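Fagerlund Dish Towel, Set of 3

We have been selling the Fagerlund towel for 14 years now, and it is still the one I reach for in my own kitchen. It's a plain, generous towel in a cotton and linen blend, woven for us by the Allero mill, and it gets softer and thirstier the more you wash it. Give it three or four trips through the laundry before you make up your mind about it – new linen is always a bit stiff and shy of water, and that passes!

The weave is a small waffle on one side and flat on the other. I like the waffle side for pots and mixing bowls, and the flat side for glasses and anything with a shine to it, as it leaves hardly any lint behind. Each towel has a cotton loop at the corner (sewn through twice, after some early ones came loose on us) so you can hang it from a hook or an oven door.

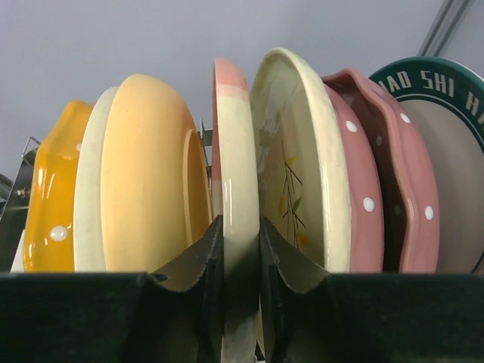

Shanthi Marikar wrote to us that she bought a set in the oat color, liked them well enough, and then went back for two more sets once they had softened up. Her one complaint was the size, and she wondered if we might make a shorter one for people with a low hook by the sink. We're thinking it over, Shanthi!

Wash warm with like colors and tumble dry low, or hang them on the line if you have one. Please skip the fabric softener, which coats the fibers and keeps them from soaking anything up. A little shrinkage in the first wash is normal, and we cut them long to allow for it.

Colors: oat, slate, brick
Size: 17 x 30 inches before washing
Loop: cotton, one corner
Item name for phone orders: Fagerlund Waffle, 3-pack
Goes well with: Plikero apron, Plikero pot holders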